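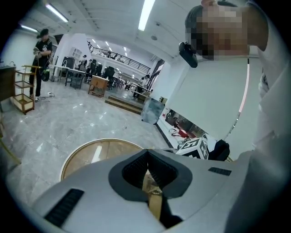
**Plavdale Water Users Association — regular meeting, October**

Meeting opened at 6:35 p.m. Chair: Lilian Ogola. Quorum present. Minutes of the previous meeting approved with one correction: under item 3, "east lateral" should read "west lateral."

**1. Meter replacement**

The association has 882 active service connections. Of these, 145 still have the old dial meters, most of them on the Kombo branch. The old units under-register at low flow, and several are no longer readable through the glass.

Two bids were received. Dundateck bid on supply and installation. Javska bid on supply only, with installation by our own crew. The Javska price per unit is lower, but the bid leaves out couplings and box lids. The operator was asked to put both bids on the same basis before the next meeting.

Discussion of whether to replace by age or by location. The operator prefers location; one shutoff can then cover a whole street. Agreed to start at the north end of the Kombo branch and work downhill.

Motion to limit the first order to the Kombo branch. Seconded. Carried, one opposed.

**2. Pressure complaints, upper zone**

Complaints continue from the houses above the second tank, mainly in the early morning. A pressure logger was left on the hydrant at the top of the road for five nights. Pressure drops when the school irrigation comes on and recovers after it stops. No drop was recorded on the night the irrigation was off.

The school has agreed to move its start time to 1:00 a.m. The operator will put the logger back once the change is made. If the pressure still drops, the next step is to inspect the reducing valve at the lower vault, last rebuilt before the present operator was hired.

A member asked whether the main is undersized. The operator said the main is 6-inch to the tank and 4-inch beyond it, and that he would not recommend digging until the valve has been checked.

**3. Tank cleaning**

Tank 1 was drained and cleaned. Sediment was light. The ladder bracket on the inside wall is rusted at the lower bolts and needs replacement. Coating is sound except at the overflow.

Tank 2 is put off until demand drops. The two tanks cannot be out of service in the same week.

**4. Finance**

Balance in the repair account is $3,895 after payment for the pump seal. The meter order will be paid from the capital reserve. Late notices went out with the last billing. Shutoffs for nonpayment remain suspended until the revised notice form is approved — see item 5.

**5. Notice form**

The draft was read aloud. Changes requested: larger type for the due date, and the after-hours phone number moved to the top. A member objected to the phrase "final notice" appearing on the first letter. It will be changed to "past due." Form approved as amended.

**6. Other business**

The gate on the well road was found open twice. A new chain will be fitted and keys reissued to those on the access list. Old keys need not be returned.

Request from a landowner on the west lateral to move his connection 20 feet for a driveway. Approved at owner's expense, with inspection before backfill.

**Action items**

- Operator: bid comparison; logger at upper hydrant; price for ladder bracket
- L. Ogola: letter to the school confirming the irrigation time
- Secretary: revised notice form to the printer; updated key list

Adjourned 8:10 p.m.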